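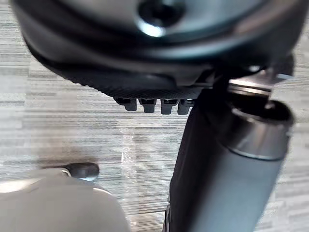

Praltix releases wrist-camera update for its arm control software

January 27, 2019

Praltix has released version 3 of Standport, its control and planning software for small robot arms. The update changes how the software uses pictures from a camera mounted at the wrist, and it replaces the calibration tool that shipped with earlier versions.

A wrist camera sees the gripper at close range most of the time, along with whatever the gripper is near. Older versions of Standport handled this with a fixed mask drawn by hand during setup. Anything inside the mask was ignored. Users complained that the mask went out of date as soon as a finger was swapped or the camera mount was bumped, and that it threw away parts of the view the planner could have used.

The new version builds the mask from the arm's own model and joint readings and updates it while the arm moves. Pixels that belong to the robot are labeled as robot, and the rest go on to the object and floor detectors. Where the two disagree, the area is marked unknown and the planner keeps clear of it until another view settles the question.

"Dark parts were the hard case," said Ksawery Kwiatkowski, who leads perception work at Praltix. "A black part with a bright edge looks like two things to a depth estimate. We stopped trying to fix that in the depth step and moved it to the labeling step."

Striped and patterned floors also caused trouble. The old motion check compared small patches between pictures, and on a repeating pattern it could match a patch to the wrong stripe and report a shift that had not taken place. Standport now checks the result against the joint encoders and drops matches that the arm could not have produced.

In its release notes, Praltix lists 137 closed issues, 124 of them reported by users. Calibration takes roughly 90 seconds and no longer needs a printed target. The arm moves through a short set of poses and the software solves for the camera position from those views.

Budis, an integrator that had early access to the release, has been running it since September. The company said that the new mask worked well on its own grippers but that custom fingers still need an accurate model file. If the model is too small, the uncovered edge of the finger can be reported as an obstacle, and the arm will stop.

Configuration files from version 2 can be imported, except for hand-drawn masks. Scripts that call the old calibration command will get a warning for now. The command is to be removed in a later release.

The logging format has changed as well. Recordings made with older versions can be opened in the viewer but not replayed through the planner. Praltix said a converter written by Olszewski, a software contractor, is being tested and will be a separate download.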